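4 超市理货与装车：一项仍由人完成的任务

图 4

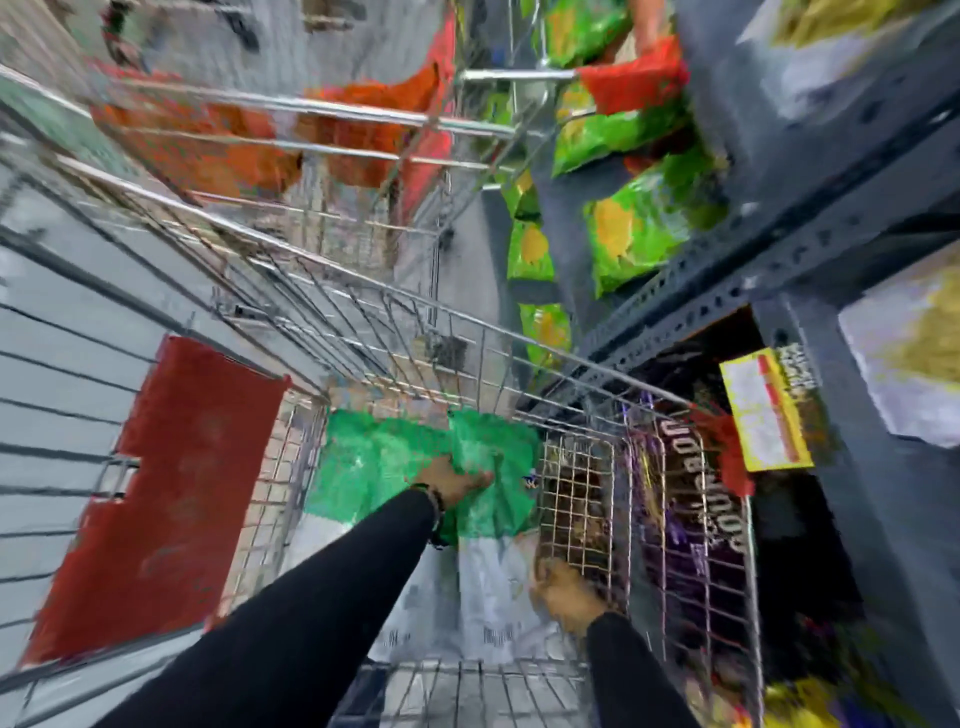
4.1 任务定义

本节讨论我们测试集中最不起眼、得分也最难看的一类工作：把袋装食品放进购物车，并让它们待在该待的地方。前文的叠毛巾和擦灶台至少还能拍出像样的演示视频，装车则连这点体面都没有。图 4 是人做这件事时的样子：左手按住金属网篮里的一只亮绿色塑料袋，右手搭在篮子右侧的网格上，手指弯过铁丝。人不会为这个动作写论文，我们写了，而且写到了第四节。

我们把任务拆为四个阶段：从货架取下目标商品、越过篮沿、在篮内找到落点、压实或挪开已有物品。前两个阶段已有大量文献，后两个阶段在多数基准里被合并成一句“放置成功”，判定标准是物体最终位于容器边界之内。按照这一标准，把一袋薯片从半米高处扔进车里也算成功。Himedano 基准的早期版本正是这样计分的，当时各家的成绩都很好。

4.2 为什么软包装麻烦

硬盒有六个面，软袋的面数取决于它当时的心情。图 4 的篮子里除绿色袋子外，还摊着一只带浅淡印字的白色塑料袋，右侧篮壁边立着一件深紫色的高包装。三者的受力方式互不相同：立着的一碰可能就倒，摊着的会被别的东西压住，绿色袋子则需要一只手去按。现有抓取规划器一般假设容器内的物体在放置期间保持静止，这一假设在实验室的泡沫方块上成立得很好。

网篮本身也不配合。细密的平行金属杆对深度相机来说介于“有”和“没有”之间。我们使用的 Jelier 点云模块会把篮壁重建成一层时断时续的薄雾，规划器据此认定手臂可以穿墙而过，并且真的去试了。给篮壁补上先验网格模型之后，碰撞减少，但模型要求购物车型号已知且没有变形。凡是去过超市的读者都能判断这一要求有多现实。

4.3 实验设置

实验在 Koech 门店的一条零食通道内进行，使用双臂移动平台，末端为两指夹爪。商品共 40 种，均为袋装或软盒装，由门店按日常陈列摆放，研究人员不得事先整理。这条规定由 Thérèse Melnyk 提出并监督执行，她在第一轮测试中就没收了我们一名学生用来支袋子的纸板。

每种商品在三种车内状态下测试：空车、半满、以及“有人刚购过物”。最后一种状态由真实顾客的购物清单复现，商品照原次序放入，不做码放。基线为人类操作者，佩戴头部相机，未受培训，唯一的指示是“照平时那样装”。

单次试验的时限为 50 秒。人类操作者从未用到这一时限，有人在等待计时员按表时把下一件也装了。

4.4 结果与观察

空车状态下，系统的表现与此前发表的数字相当，我们对此并不特别自豪，空车里毕竟没有别的东西可碰。半满状态下，主要失败形式从“抓不住”转为“放不稳”：夹爪松开后，袋子沿下层物品滑动，带倒邻近的立式包装。第三种状态下，系统常常花掉大半时限寻找平整的落点，随后因超时放弃，手里仍举着那袋东西。

人类的策略与此差别很大。我们在头部相机记录中很少看到操作者寻找空位，更常见的做法是先放下，再用手掌按出一个位置。另一只手此时多半扶在篮沿或网格上，既限制车身移动，也为躯干提供支撑。这种双手分工在我们的动作标注表里原本没有对应条目，扶车的手最初被标为“空闲”。改标之后，“空闲”一类几乎消失，标注员对此表示不满，因为那是最好标的一类。

我们据此给系统加入了一个按压原语：放置后夹爪闭合，以背面向下施加恒定的力，同时另一臂夹住篮沿。半满状态下的倾倒明显减少。代价是若干袋膨化食品变成了粉末，由课题经费买下，其中 7 袋经同事确认仍可食用。

4.5 局限

通道宽度对结果影响很大。过道里另有购物车时，平台的底盘避让与手臂规划互相等待，多次陷入双方都很礼貌的僵局。人类遇到同样的情况会侧身，或者伸手把对方的车推开一点。后一种行为涉及他人财物，未获伦理审查批准。

此外，我们的力控参数是在 Jakska 夹爪上整定的，换用其他末端后需要重新标定。商品种类也远少于一家普通门店的在售数量，后者可达 4,000 种，而且包装每季都换。就目前的水平而言，我们认为系统可以承担夜间无顾客时段的硬盒类补货；至于替人把零食装进一辆已经装了东西的购物车，建议读者继续亲自前往。

数据与标注规范随文公开，按压原语的参数表见附录 C。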